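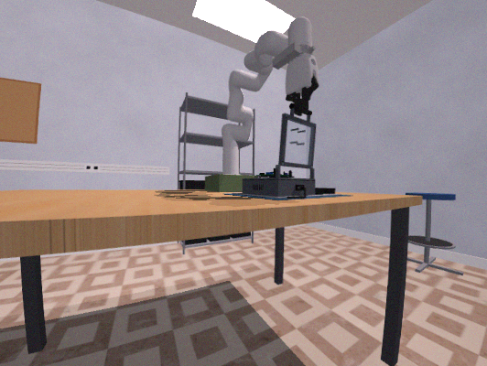

The gripper over the framed panel, in the simulated workroom.

Opinion > Machines > Teaching by hand

3 min read

I have now steered a robot arm through the same small job 80 times, and I'd like it noted that I was never taught anything so patiently myself.

Edgars Strazds, who runs the sessions at Wandgate, calls this demonstration. You move the arm by remote control, the computer keeps the motions, and in due course it does what you did. My trouble is with the last part. It learns my dithering as well.
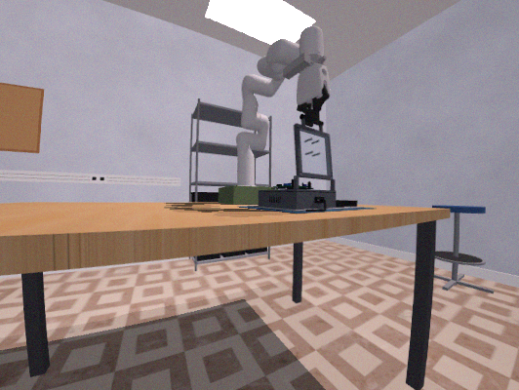
Leonora Ignacio wants 2,000 runs from the lot of us. I would swap most of them for 80 good ones, by someone who comes down on a panel as if they meant it. Quantity is cheap in a simulation, where a clumsy pupil breaks nothing you have to pay for. A bad habit costs the same there as anywhere.

So pay the people with steady hands, and let them stop for tea. I am not one of them. I have two runs left today and expect to wobble in both.

We use cookies to remember your settings. Accept or manage.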